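Hostness Housekeeping Notes
Laundry: folding and storing bath towels in small rooms

Several readers in the Priltcombe flats wrote in after the last issue to ask why their towels will not fit the shelves that were put in over the autumn. The shelves are 39 cm deep. A standard bath towel folded in half three times will usually overhang a shelf of that depth, and the door then fails to close. The fold set out in this item produces a block that sits inside the shelf with clearance at the front. It also works for children's towels, with one change, which is dealt with further down.

Sorting comes first. Take everything off the airer and divide it by size, leaving colour for later. Bath sheets go in one pile, bath towels in the next, hand towels and flannels in the last. A towel that feels cool to the back of the hand is still damp in the pile and should go back on the airer for another hour. Damp cotton folded into a block of eight layers will smell within two days, and the smell transfers to whatever is stacked above it.

Weight matters more than most people allow for. Towel fabric is sold by grams per square metre, and the figure is normally printed on the packaging. A towel of 600 grams per square metre is thick and makes a tall block. Most cupboards of the Priltcombe pattern will take four of these on a shelf before the stack starts to lean. Thinner towels can go higher. If the packaging has been thrown away, fold one towel, press it flat with the palm and measure the height with a ruler.

A clean floor is an acceptable folding surface if there is no table long enough. Sweep it, go over it with a barely damp cloth and let it dry. Hard flooring is better than carpet for this, as the towel slides and the edges can be squared up without lifting. Keep the basket against the wall so that there is a clear area the full length of the towel in front of you.

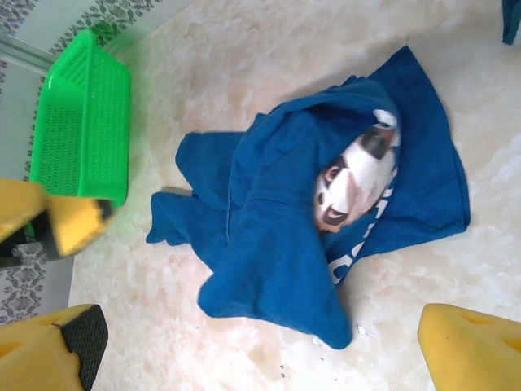 Shake the towel once from the short end, holding both corners, then lay it down with the care label facing up. The long sides should run away from you. Pull the far corners outward until the hem is straight. If one long side is shorter than the other, the hem tape has shrunk more than the pile, and no amount of pulling will correct it. Work from the longer side and let the shorter one fall inside the fold.

Fold the left long side to a line two thirds of the way across. Fold the right long side over it so that the edge meets the new left-hand fold. You now have a strip one third of the original width. Run the forearm down the strip to push out the air. Fold the near end to the middle, fold the far end to meet it, and close the two halves like a book. The folded spine goes to the front of the shelf and all the loose edges go to the back.

For a bath towel 70 cm wide this gives a block a little over 23 cm across. Two stacks will sit side by side on a shelf 50 cm wide. Bath sheets at 100 cm wide give a block of 33 cm and need a shelf to themselves, or can be folded in quarters lengthwise and kept with the bath towels.

Printed towels need separate handling. A print on a towel is often stiffer than the pile and does not like a hard crease. Over a season of folding along the same line, the surface may crack and begin to flake. The answer is to fold with the print on the inside and to avoid pressing the block flat. If the print falls exactly on one of the third lines, shift the line by the width of three fingers. The block will be slightly uneven, and this makes no difference on the shelf. Turn printed towels inside out for washing as far as the shape allows, which in practice means hooded ones only, and keep the iron away from them.

Deep colours should be washed alone for the first few cycles. Royal blue and bright red are the worst in my experience – both will mark a pale hand towel left against them overnight while damp. Fabric softener is best left out altogether. It coats the loops, the towel takes up less water, and the usual response is to buy a new one when a hot wash without softener would have restored the old one.

A word on baskets. Plastic baskets with openings in the sides allow air through and are the right choice for anything waiting to be folded. Solid tubs are fine for carrying but should be emptied the same day. Wipe the inside of the basket monthly. Lint collects in the openings and along the base, and it goes back on to clean laundry. Check the rim for cracks at the same time, as a split rim will pull threads out of a looped towel.

Mr Sombat Somboon of Bech asks whether rolling is better than folding. Rolled towels suit open baskets and deep, narrow spaces. On a flat shelf they waste the gaps between the rolls and tend to come forward when one is removed from the bottom row. For the Sevatgate flats, where the bathroom niche is tall and only 20 cm wide, rolling is the better method. Roll from the folded end towards the hem and stand the rolls upright if the height allows.

The item on airing cupboards has been held over to the April issue. Measurements for the Sevatgate niche are still wanted from anyone on the top floor, where the ceiling slopes. Please give the width at the front and at the back, in centimetres, and say which side the pipe is on.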